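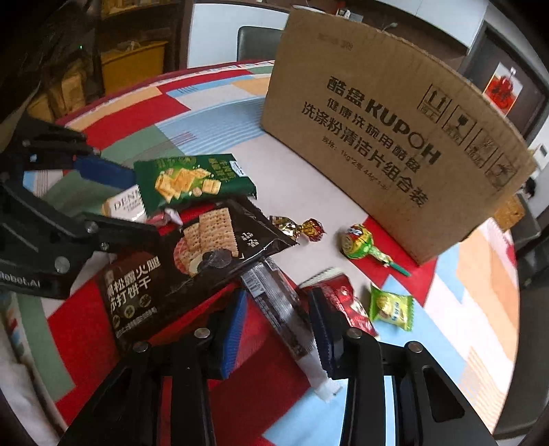 SLIDE 1 - The snack table

Hello, thanks, sit down, mind the cable. Babar has the clicker.
Talk is packing snack parcels. 18 minutes, so quick.
Start with the table itself. Round one, patchwork cloth. Round is a pain for packing, by the way, things roll off the side nearest you. Come back to that on slide 4.
Point out: crackers, sweets, a lollipop, one long thin bar. All sorts of shapes. Big cardboard box stood on its side at the back.

SLIDE 2 - Reading the packets

Brown bag: black truffle ham soda crackers, says so in Chinese on the front. Ask who would eat these. Wait for hands.
Point is you can't go by colour. Green packet next to it is crackers too, picture on the front tells you.
Hina's rule - flavour written on the parcel list in English AND as printed. Orunthorpe depot sent back a whole shelf last August becuase the list just said "biscuits".
Meat flavours get their own line. Don't skip this bit even if running late.

SLIDE 3 - Order of packing

Box down flat first. Check the arrows on the side, they mean it.
Cracker packets in next, on edge, snug. Flat ones at the bottom get crushed, every time.
Bars down the gaps at the sides.
Small sweets last. In a paper bag, top folded twice. Loose ones end up under the flaps and then someone rings up to say theirs are missing.
Lollipop: stick pointing down, between two soft things.
Reused box? Old printing gets covered. KUPOH on the side there, dishwashing stuff by the wording, so people will think they've been sent dishwasher tablets. Also sniff it. If it smells of soap, no food in it. Noémie very firm on this.

SLIDE 4 - Numbers, then questions

1488 parcels out of Orunthorpe last year, nearly 2000 this year if Morenike's sheet is right. Have not checked it.
484 of those went to the Diltura round.
Square tables from now on pleease. Mohandas is asking for two.
Sign-up sheet by the door. Next session 27 July 2023, same room, bring scissors.
Questions. If none, ask about tape.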